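Fetent Unveils the Endale 2, a Two-Seat Submersible for Lakes and Cold Coasts

Dindodholm, December 2023

I've been building small submersibles for most of my working life, and I still get a silly grin when a new one goes into the water. So please forgive the tone of this announcement, because I'm grinning again! Fetent is opening the order book for the Endale 2, our first boat built for people who want to look at a lake bottom without hiring a ship to get there.

It carries two people (a pilot and one very lucky friend), dives to 114 meters and fits on a trailer you can pull with an ordinary pickup. I've done the pulling myself, up a gravel road, with the radio on.
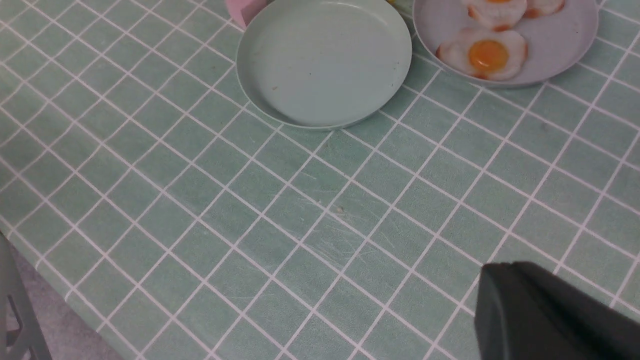 What's new

The big change is the window. Our older boats had three small ports, and everyone came home with a stiff neck. The Endale 2 has one wide acrylic dome up front, so you just sit there and look. We also moved the batteries down under the seats, which makes her a lot steadier at the surface, and I can finally drink coffee while we wait for the tow line.

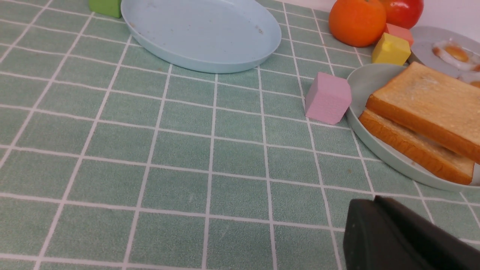

The Endale 2 is available to order now from Fetent.

The thrusters come from Adjei, our partner on the last two boats. They're quiet, they're easy to pull off and clean, and the spare seals fit in a coat pocket. The test hull spent 1022 hours in the water, a good chunk of that in August, when the lake here turns green as soup and you steer by sonar

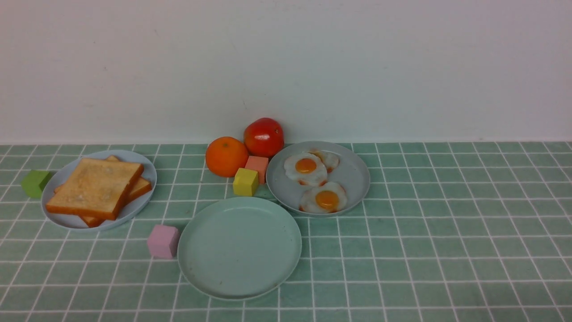 and a fair bit of stubbornness. I loved every minute, apart from the morning I left the hatch key on the dock.

We'll be taking visitors out from our Dindodholm slip once the ice is gone, and owners get a full week of pilot training with us before they take delivery. Bring warm socks. The cabin is dry but it isn't heated.
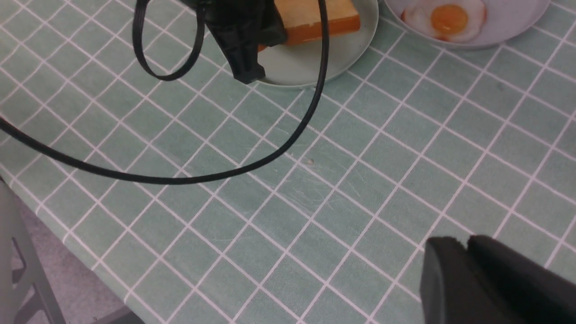
Adjei says the same thrusters will go on sale separately next year, with a mounting kit for older Fetent boats, and that current owners can put their names down now.

To book a visit or ask for the spec sheet, write to the Fetent front desk and put job number 3956 in the subject line.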